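Betreff: Re: Nutzungsordnung Gemeinschaftswerkstatt, Abschnitt Holzoberflächen

Sehr geehrte Mitglieder des Verteilers,

zur Anfrage von Frau Vachon nimmt die Werkstattleitung Rondwood wie folgt Stellung.

> Francine Vachon schrieb am Dienstag:
>
> In der Nutzungsordnung steht, Leimholz sei vor der Ausgabe zu ölen. Gilt das auch für Platten, die später lackiert werden? Und wer trägt die Kosten, wenn eine Platte zurückgewiesen wird?

## Zu Frage 1: Oberflächenbehandlung

Die Pflicht zum Ölen erstreckt sich ausschließlich auf Platten, die als Arbeits- oder Schneidunterlage ausgegeben werden. Hierfür sind 2 Aufträge vorgesehen. Platten, die zur Lackierung bestimmt sind, bleiben unbehandelt und werden im Ausgabebuch entsprechend vermerkt.

Äste, Farbunterschiede zwischen den Lamellen und lebhafte Maserung gelten bei Ahorn als Wuchsmerkmale und stellen keinen Mangel dar. 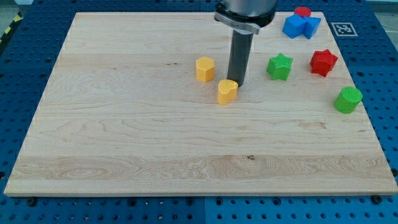 ## Zu Frage 2: Kosten bei Zurückweisung

Eine Zurückweisung ist innerhalb von 5 Werktagen schriftlich anzuzeigen. Bei offenen Leimfugen oder Verzug trägt die Werkstatt die Kosten, in allen übrigen Fällen die bestellende Gruppe. Für Zuschnitte der Gruppe Lavoie gilt weiterhin die gesonderte Vereinbarung.

Der Lagerbestand reicht derzeit für fast 90 Zuschnitte. Bestellungen für September sind über das Formular »Skuvley« einzureichen; formlose Nachrichten an diese Liste können nicht berücksichtigt werden.

Der geänderte Wortlaut wird den Gruppen mit der nächsten Fassung der Nutzungsordnung zugestellt.

Mit freundlichen Grüßen
Werkstattleitung Rondwood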